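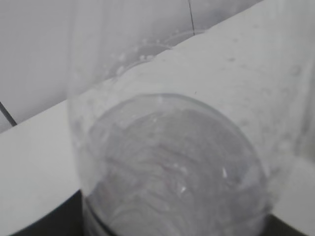 Ollico Folk Music Club, Sound and Stage Team

Section 3. Setting up the Tira speakers and the Undis mixer

If you have the kit home for the first time, welcome, and please don't be put off by the number of cables! Most evenings you will only need half of them, and the rest can stay in the bag. Find yourself a good sturdy table at the side of the room, close to a wall outlet, and leave everything switched off until step 5.

1. Open out both speaker stands and tighten the collars by hand. Place them a little in front of where the players will sit, one on each side, so the fiddles aren't playing straight into the back of a speaker.

2. Lift the 2 speakers onto the stands. It's much easier with a friend to guide the pole in, especially on the left-hand one, which is a snug fit and always has been.

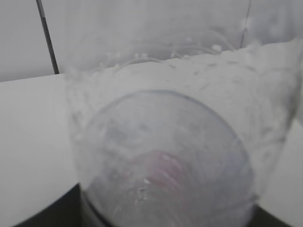
3. Set the mixer flat on the table with the row of sockets facing away from you, and run the two long cables from the main outputs to the speakers. Keep them along the wall wherever you can and tape down any stretch that people have to cross. Clear off the drinks while you're at it, and look twice, as something see-through and nearly colorless, with nothing but a few smudges and water spots on it, is very easy to knock with an elbow when you are busy with plugs. There is a shelf by the door that does nicely for glasses.

CAUTION: If any liquid gets into the mixer, switch off at the wall and unplug it. Please don't try it again "just to see." Put a note on the case and bring it back to us.

4. Plug in the microphones, starting with the singer in channel 1 and working along the row. Turn every slider all the way down first.

5. Switch on the mixer, wait for the green light to settle, and then switch on the speakers. (At the end of the night you go the other way, speakers first.)

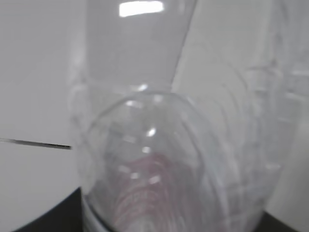

6. Bring up the singer's slider slowly while they chat or hum, and stop when you can hear them comfortably from the back row. If the room has stage lighting, turn it on now and sit where you will be working, so you can see whether the little channel lights still show up. A clear plastic bottle close by can throw off a bright white patch of glare, with smaller glints scattered over its curves, and that sort of thing is a real nuisance when you are watching for a tiny red light. Slide it along a bit and carry on.

7. Add the instruments one at a time. For tin whistle, try the low cut at 300 Hz and see how you like it. For pipes, you may well find you need no microphone at all!

NOTE: In the Tamošiūnaitė Room, use the outlets on the stage side. The extension reel there is marked 600 watts, so please don't run a kettle or heater from it.

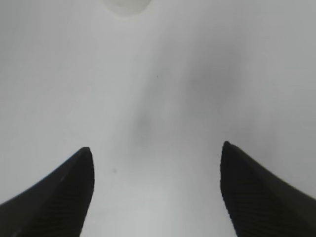 Fig. 4. Gripper fingers, black, with ridges on both.

8. Have the whole group play one tune through, a loud one, and walk around the room while they do it. If you hear a whistle or a ring, lower the singer's slider a touch before you change anything else.

When you are happy with the sound, mark the slider positions on a strip of tape. Packing away is covered in the next section.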